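Gollach Open Day Recordings: README

Please read this before downloading anything, and certainly before writing to us to ask why there is a plant in it.

What this is

Recordings from the public open day of the Preka bench, a table with robot arms on it at our workshop in Gollach. Visitors came in, stood where they were told to stand (mostly), and watched the arms work with pill bottles. The set holds 400 episodes. We had planned on 2000, a figure arrived at by people who had never hosted an open day.

An episode is one go at one task, from the operator pressing start to the operator pressing stop. Some of the stops are more hurried than others.

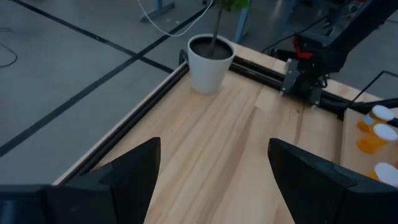

Gollach, 7/21/22

The doors opened after lunch. The bench had been set with orange bottles, white caps on, along one side of the table, and the potted plant stood at the back corner where the rails meet. The plant is part of the layout and is listed in scene.txt under "fixed objects". Kindly leave it in your masks.

We ran 2 tasks:

pick_bottle: take a bottle from the side of the table and put it down in the middle.
line_up: stand 3 bottles in a row. The row is judged by eye, and the eye was a generous one.

A third task, in which the arm was to hand a bottle to a member of the public, was withdrawn after the rehearsal. The folder is still there. It is empty.

Views

Each episode comes with a view from the wrist and a view from beside the table. The wrist view is the one to use for grasping. The side view is better for judging whether a row is a row, and it also takes in a good deal of the workshop, including whoever happened to be standing in it. Children always want to know which arm is the strong one. Adults ask what it costs. Neither question is answered in the metadata. 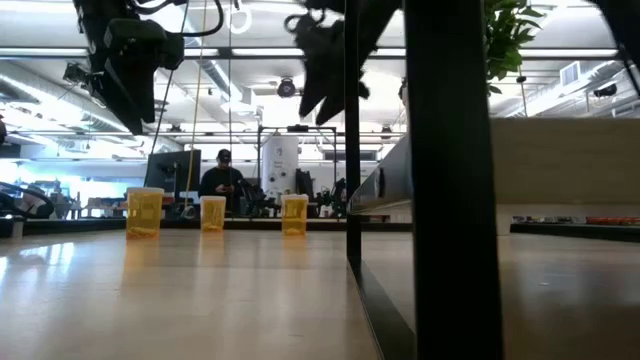
Side view: three open containers at the far end of the table, grippers overhead.

Known problems

Containers appear both capped and open. The label file calls all of them "bottle", so filter by hand if it matters to you.

The tabletop is shiny and the ceiling lights are strong. Anything that finds objects by colour may also find their reflections, with great confidence.

Timestamps in the Platov export drift against the others. Use the Moldovan export if you need the views in step.

Sound was recorded and then removed, as it was chiefly people saying "ooh" and then, a little later, "oh".

Use

Free for teaching and research. Please don't try to identify visitors or staff. A corrected label file is due in August; until then, treat the success column as an opinion.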